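Keeping the Winter Potatoes

The door to the cellar at Eskildsen is low, and Signe Hviid has taped a strip of foam across the top of the frame. You duck, you go down the steps, and the smell reaches you before the light does. It is a smell of soil and cold stone, with something faintly sweet under it.

She keeps 524 crates down there in a full year. By the end of October the last of them has been carried in and stacked, and from then until spring most of her job is to leave them alone.

"People think the work is in the digging," Hviid says. "The digging is a couple of weeks. Then I have to keep them asleep until people have eaten them."

Asleep is a fair word for it. A potato that has been dug is still alive. It breathes, gives off a little heat, loses a little water, and waits for conditions that suit it. Anyone who has opened a kitchen cupboard in February and found a bag of pale sprouts reaching for the door has seen what happens when those conditions arrive early.

For most of the time that people in the north have eaten potatoes, keeping them was an ordinary household skill. Farms had a clamp in the field, which is a long heap of potatoes covered with straw and earth. Town houses had a cellar, or a share of one. You knew by smell when something was going wrong, and you picked through the heap until you found it. When supermarkets began selling washed potatoes all year, a lot of that knowledge went out of use. Cellars became laundry rooms and places to put bicycles.

Lately some of it has been coming back. Food prices are part of the reason. So are the gardens many people planted a few years ago and kept going. A family that grows a few rows of potatoes for the first time is pleased in September and puzzled by Christmas, when half the crop has gone soft or green.

Hviid runs the cellar at Eskildsen as a shared store. The farm stopped keeping dairy cows before she took it on, and the cellar under the old milk house was standing unused. She fills most of it with her own crop and rents out the rest by the crate to gardeners from Orlow, the nearest town. Last winter 81 households had potatoes there. They come out in the afternoons with buckets and shopping bags, take what they need for the week, and write it in a notebook that hangs on a string by the steps.

The first thing she tells new members is to stop washing their potatoes. A thin coat of dry soil does no harm. Washing puts water into every nick in the skin, and a wet nick is where rot gets in. If the soil is heavy and comes up in lumps, let it dry and rub it off by hand.
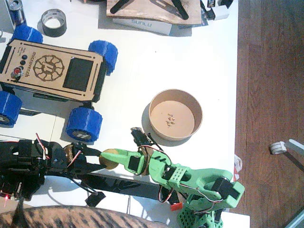

The second thing she talks about is curing. A freshly dug potato has a thin skin that will rub off under your thumb. Given a week or more somewhere dark, airy and mild, that skin toughens and small cuts seal over. Hviid cures hers in the old milk house itself, with the windows covered in feed sacks and the doors propped open on both sides so that the air moves. The temperature she wants is that of a cool bedroom. Only when the skins have set does she carry the crates down into the real cold.

Skipping this step is the most common mistake she sees. Gardeners dig on a fine afternoon, feel proud of the pile, and take it directly to the coldest place they have. The cuts never heal. One bad potato turns to liquid in the middle of the box and takes its neighbors with it.

Once the crop is cured, there are a few plain rules. It should be dark, and that means fully dark, as even a weak bulb left on will turn skins green over time. Green skin is a sign that the potato has been making solanine, which tastes bitter and can make you sick. Small green patches can be cut away deeply. A potato that is green all over should go out.

It should be cold but well above freezing. The low forties Fahrenheit is where most cooks and growers settle. Colder than that and the starch begins to turn to sugar, which makes for odd-tasting mash and fries that go dark brown before they are done. Warmer, and the sprouts come. A refrigerator is usually a bit too cold and too dry, although people with no other choice do use it for small amounts.

And it should be damp. This surprises people who have been told to keep everything dry. The surface of the potato should be dry, but the air around it should not be, or the crop will shrivel. In the cellar at Eskildsen the floor is packed earth, and it gives off enough moisture by itself. In a hard frost, when the air coming in is very dry, Hviid pours a can of water on the floor in the evening and shuts the vents.

She has tried instruments. There is a thermometer on the back wall with a little hood over it to keep off the drips. There was also a humidity gauge, until it stopped working in its second winter and she did not replace it. Mostly she puts her hand in a crate.

Not every potato wants to be kept. Early varieties are grown to be eaten soon, with their thin skins on, and no cellar will hold them for long. The keepers are the main crop and late ones, which sit in the ground until the tops die back and then a while longer. The favorite in the shared store is Flestance, a late yellow potato that has been grown in gardens near Orlow for as long as anyone there can remember. It is not a pretty thing. The eyes are deep, the shapes are uneven, and it is a nuisance to peel. It will also hold until April without complaint, and it gets better in flavor through the first part of the winter.
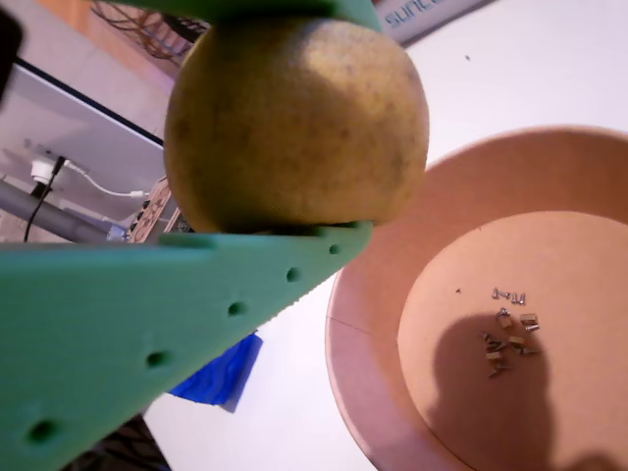
A potato with dusty, speckled skin, beside a shallow bowl of screws and small nuts.

Ihor Nechyporuk cooks with Flestance almost daily from November on. He runs the kitchen at Undano, a lunch place in Orlow with one long counter and a menu written on brown paper. He grew up in a house where the potatoes were under the kitchen floor, beneath a hatch that was covered by a rug. As a child he was the one sent down, being the smallest.

"You had to bring the ones that were starting to go, and never the nice ones," he says. "So all winter we ate the worst potatoes in the house, and in March they were still the worst potatoes. My grandmother could not be moved on this."

He does it differently at the restaurant. Every week he has two crates brought in from Eskildsen and sorts them on the counter before opening. Firm, even ones are for roasting. Anything with a scrape or a soft spot is trimmed and goes into soup that morning. The very small ones are boiled whole and fried the next day in butter with caraway. What he likes about cellar potatoes is that they change. In November they are waxy and mild. By February they have lost some water, the flesh is denser, and they brown faster in the pan, so he turns the heat down and gives them longer.

If they have been kept very cold and taste sweet, he leaves them at room temperature in a paper sack for a week or so before frying. Much of the sugar is used up in that time. It is an old kitchen habit and it is worth knowing if your only cold spot is a garage.

Most people who want to store potatoes do not have a cellar, of course, and they do not have an Eskildsen nearby either. The question Hviid hears most often is what to do in a normal house or apartment.

Her answer is to walk around with a cheap thermometer before buying any crates. Leave it overnight in each of the likely places: the back of a closet on an outside wall, the space under the stairs, the garage floor, an enclosed porch, a spare room with the radiator off. The results tend to be a surprise. In her sister's apartment the best spot was the bottom of a hall closet, which stayed cooler than the balcony box did on sunny days.
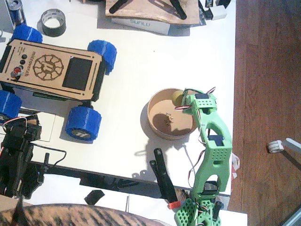

Containers matter less than people expect. Wooden crates are good and last for years. Cardboard boxes with holes punched in the sides are fine for a season. Paper sacks are fine. Plastic bags are the one thing to avoid, as they trap water against the skin. Whatever you use, do not fill it so deep that you cannot reach the bottom, for you will need to go through it. Cover the top with newspaper or an old blanket, which keeps out light and soaks up drips in a cold snap.

Keep potatoes away from apples. Apples give off ethylene as they ripen, and in a small closed space the two do not make good company. Onions are better kept apart as well – they like the air much drier. If you have only one closet, give the closet to the potatoes and hang the onions in the kitchen.

Then there is the checking. Hviid goes through her own crates every 5 weeks, a few stacks at a time, with a headlamp and a bucket. She does not tip them out, because each bump makes a bruise. She lifts the potatoes by hand from one crate to an empty one, smells as she goes, and drops anything doubtful into the bucket. It takes most of a morning and leaves her hands gray. For a single box at home, it takes as long as a cup of coffee.

Sprouts can be rubbed off while they are short, and the potato will be good to eat so long as it is firm and not green. Once they are long and the potato has wrinkled, it has spent what it had. The sound ones can go in the ground when spring comes, if you have ground to put them in, though Hviid buys certified seed for her own fields and suggests that gardeners do the same if they had any blight the year before.

The store closes in late April. The last households come for what is left, the notebook is taken down, and the crates are carried up, brushed and stood against the south wall of the milk house in the sun. The cellar is swept and limewashed when the walls need it. She leaves the door open until August, with a wire screen across it to keep out the hens.

When I visited, the season had a good way to go. Someone from town had come down just before four with a canvas bag and was choosing slowly, turning each potato over in the light of a headlamp. Hviid waited on the steps until he had finished, wrote the weight in the notebook for him, and pulled the door shut behind us.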